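跟Viorica Oprea约采访约了两次才约成。头一次她临时要去接一批羊毛，电话里连说了好几声对不起，背景里有人在喊“左边左边，再左边一点”。第二次我干脆直接跑到她那儿去了，心想你总不能当着我的面跑掉吧。结果她真跑了，不过只跑了十几步，去把炉子上的锅端下来。

她的染坊在Dirneck，一个我以前只在火车站牌上见过的小镇。下了车沿着河走，过桥，再走一段没有人行道的路，闻到一股有点像煮洋葱的味道，就到了。我后来问她是什么味道，她说：“就是洋葱皮呀，你鼻子挺好的。”

我一直对植物染色有点偏见，这个得先交代。我总觉得那就是一堆灰扑扑的米色，再加一堆脏兮兮的绿，大家围着说“好自然”。所以她把一绺橘红色的毛线扔到我腿上的时候，我愣了一下，问她这个也是草染的？

“茜草。”她说，“茜草根。你别那个表情，我第一次染出来的时候也不是这个颜色，是砖头色，很难看的砖头色。我妈拿去给狗织了个垫子。”

Viorica不是学这个出身的。她原来在一家叫Flirnia的地毯公司做配色，每天对着色卡，按照客户的要求调合成染料的配方。她讲起那段日子倒没什么怨气，甚至还挺怀念食堂的汤。

“合成染料很听话的，”她说，“你今天称多少，明天称多少，出来都一样。我在那里学会了称东西，学会了记本子。很多做植物染的人不爱称，随手抓一把，我受不了。抓一把是多少？谁的手？”

她的本子我看了。厚厚的一摞，封面都被水泡得起了皱，里面每一页贴着一小截毛线，旁边写着水温、时间、用了什么媒染剂，还有天气。我问天气有什么用，她说一半是习惯，一半是因为收水用的是雨水，连着下几天雨和刚下第一场，桶里的水是不一样的。编号编到1131，最后那一页的线还没贴牢，我一翻就掉了，赶紧给她捡回去。

“503号你看一下。”她说。

我翻到503号，是一种很淡的黄，淡得几乎像旧书的纸边。旁边写了四个字：不要再试。

“木樨草，放得太少，锅又太大。”她笑得很厉害，“可是你知道吗，有个人就要这个颜色。Soledad，Soledad Mendoza，织披肩的，她来翻本子，翻到这一页就不走了。我说这是失败的，她说那你给我失败两公斤。”

后来我给Soledad打了电话，想听听她那边的说法。她的说法差不多，只是她坚持自己说的是三公斤，Viorica只肯给两公斤。

“她这个人小气，”Soledad在电话里说，“不是钱上小气，是材料上小气。她的木樨草是自己种的，每一棵她都心疼。我要那个黄，是因为我外婆有一块桌布洗了很多年，洗到最后就是那个黄。我找过很多地方，人家都给我柠檬黄、奶油黄、香草黄，听着像冰淇淋店。”

我把这句话转告给Viorica，她说：“冰淇淋店，对，她跟谁都这么讲。”

说回染坊。那天正好在煮茜草，我就跟着看了一个下午。茜草根挖出来以后要晾干，放一阵子再切碎，她用的是一把修树枝的剪子，剪得咔咔响。我试着剪了几下，虎口马上就疼了。切碎的根先泡一夜，第二天慢慢加热，千万不能开。她在这一点上极其严厉，我凑过去看锅的时候，她一只手挡着我，一只手捏着温度计。

“一开就完了，”她说，“红就跑了，棕就来了。我跟每个来学的人都说，说到嘴巴干。他们点头，然后去喝咖啡，回来锅就开了。”

我问她自己有没有开过。

“当然有。好几次。有一次是跟我姐姐吵架，吵得太投入了。”
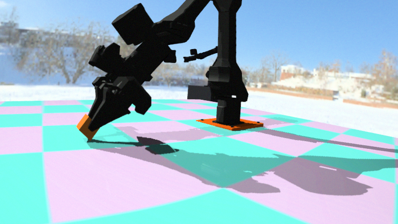

颜色这件事，我们聊着聊着就聊到了别人怎么看颜色。她说在地毯公司的时候，客户最爱讲的一句话是“再暖一点点”。什么叫暖一点点呢？有的人是要加红，有的人是要加黄，还有的人其实是想把整个房间的灯换掉。她那时候的师傅叫Matvii Melnychuk，教她的办法是别问颜色，问他家里的地板、窗户朝哪边、晚上几点开灯。

“Matvii从来不在办公室看样品，”她说，“他拿着样品走到楼梯口去看，走到停车场去看，有时候走得太远，大家要出去找他。”

我很喜欢这个细节，就问能不能联系到这位师傅。能，他退休以后搬去了Kravets，养蜂，电话一打就通，而且非常能聊。我本来只想问一个问题，最后记了满满三页。

“Viorica眼睛好，”他说，“耳朵不好。你跟她说什么她都听成别的。我说这个红不够，她以为我说这个红不错，高高兴兴就送到车间去了。十六卷啊！十六卷地毯，全是那个不够的红！”

我问后来呢。

“后来卖得很好。”他叹了一口气，好像到现在还有点不服气。

再问Viorica，她不承认自己听错了。她说车间的机器那么吵，Matvii讲话又从来不张嘴，换谁都听不清。至于那个红，她认为本来就够。“你去看看我现在染的，比那个还不够，大家都喜欢。”

她离开公司是因为一片菜地。租的房子后面带一块地，房东Svitlana Yatsenko年纪大了，种不动了，跟她说随便种，别种土豆就行，土豆她吃够了。Viorica不会种菜，就上网查什么东西最不容易死，查到了一种万寿菊。种出来一大片，扔了可惜，想起以前在书上看过可以染色，就拿了一件旧衬衣来试。

“衬衣出来是花的，一块深一块浅，像生病了。但是有一小块，袖口这里，”她把自己的袖子拉起来指给我看，虽然她那天穿的是件普普通通的蓝毛衣，“有一小块是金的。我就盯着那一块看，看了一晚上。”

那件衬衣还在，她拿来当抹布，挂在水池边上。我去找那块金色，已经被后来的各种颜色盖得差不多了。她倒一点也不可惜。

从衬衣到辞职，中间隔了好几年。白天上班，晚上回来煮东西，邻居来敲门问是不是下水道坏了。她说靛蓝的缸最难解释，那个味道确实不好闻，她自己闻惯了，客人来了会先退到门外去站一会儿。我去的那天靛蓝缸盖着盖子，她问我要不要掀开看看，我说要，掀开以后我也退到门外去站了一会儿。

不过真的好看！毛线从缸里提出来的时候是黄绿色，碰到空气，颜色就一点一点地变，从线的边上开始发蓝，变得很快，又好像很慢，我看得忘了记笔记。以前在视频里看过很多遍，总以为人家剪辑过。

“每个人都是这个反应，”Viorica说，“包括来修屋顶的师傅。他在梯子上看见了，下来站着看，屋顶修到第二天才修完。”

现在染坊里除了她，还有一个长期帮手叫Sowmya Poojary。我到的时候Sowmya正蹲在院子里洗毛，话很少，洗一会儿抬头看一眼天。她原来是来上周末课的，上完了没走。我问她为什么留下来，她想了很久，久到我以为她不打算回答了。

“这里的水龙头好，”她说，“水大。”

Viorica在旁边哈哈大笑，说她就是这样的，你别指望她给你讲什么梦想。但是Sowmya洗出来的毛是最匀的，毛洗得不干净，后面染什么都是一块一块的，这道工序没有人爱做，又冷又累，冬天手指头都伸不直。Sowmya听她夸自己，把一盆水倒了，又去接一盆。

后来喝茶的时候Sowmya忽然自己开口了，说她小时候家里院子里晒过姜黄，晒完地上总有一圈黄印子，下几场雨都冲不掉，她妈妈就拿刷子刷。“我觉得刷掉很可惜，”她说，“就这样。”说完又不讲话了，把最后一块饼干吃了。

我问了一个可能很俗的问题：这个能养活自己吗？Viorica一点不避讳。靠卖线不行，靠卖线加上开课勉强行，再加上给人补旧毯子，就还可以。补旧毯子是大头。旧毯子的颜色都褪过，拿新线去补，补的那一块会像贴了一张膏药，所以要染出褪过以后的颜色，而且最好还能跟着旁边一起接着褪。

“这个就要靠本子了，”她拍拍那一摞，“还有靠Matvii那一套，拿到停车场去看。”

她手上正在配的是一条叫Musalell的老毯子，名字是主人家起的，因为上面织了个谁也认不出来的动物，小孩子管它叫Musalell。动物的后腿被蛀掉了，主人想补上，又说不清楚原来是什么色。一家三代人，有说红的，有说棕的，还有说根本没有后腿的。Viorica已经染了好多小样，排在窗台上，从猪肝色一直到熟柿子色，我看每一个都像，又每一个都不太像。

“你觉得哪个？”她问我。

我指了中间偏右的一个。

“嗯，”她说，“Sowmya也选这个。那就不是这个了。”

我问为什么啊，她说因为窗台这边下午光太黄，我们俩都是下午看的。她早上起来再看一遍，多半会换。说着她把那一排小样全部翻了个面，免得自己老惦记。

我们又聊了一会儿媒染剂。她基本只用明矾，偶尔用一点铁，铁能把颜色压暗，黄的会变成橄榄绿，红的会变成一种接近茄子皮的紫。铁用多了羊毛会发脆，她早年有一批线就是这么毁掉的，织成袜子穿了两天脚后跟就开了。买袜子的人没来退货，写了封信，问能不能再买一双，说颜色太好看了。她重新织了一双，没收钱，铁也减到了原来的一半都不到。

想自己在家试一试的人，她的建议是从洋葱皮开始。攒一袋子干的外皮，跟毛线差不多重就够，线先用明矾水泡过，皮煮出颜色以后滤掉，再把线放下去慢慢热。锅要单独一口，染过东西就别再拿来煮饭了。线下锅之前和锅里的水温度要差不多，忽冷忽热羊毛会缩成毡。她还特别叮嘱，洗的时候不要搓，按一按就行。

“还有，别一开始就染一整件毛衣，”她说，“染一小绺。不好看，你就拿去绑番茄。”

我回来以后真的试了。洋葱皮攒了快三个星期，家里人以为我疯了，菜市场的阿姨倒很大方，把筐底的碎皮全扫给我。出来的颜色是一种很亮的铜黄，我得意坏了，拍给Viorica看。她回得很快：锅是不是开过？

开过。我去接了个电话。

她说没关系，洋葱皮脾气好，换成茜草你就知道了。然后又发来一条，问我剩下的洋葱皮水倒了没有，没倒的话丢一点生锈的钉子进去，放到明天再染一绺。钉子我在阳台的工具盒里找到了几根，现在正泡着呢。

Viorica的课十二月会再开一期，地点还是Dirneck那个院子，洗毛的部分由Sowmya来教。我已经报了名，问要带什么，她说带一双不心疼的鞋，再带点饼干，Sowmya喜欢有芝麻的那种。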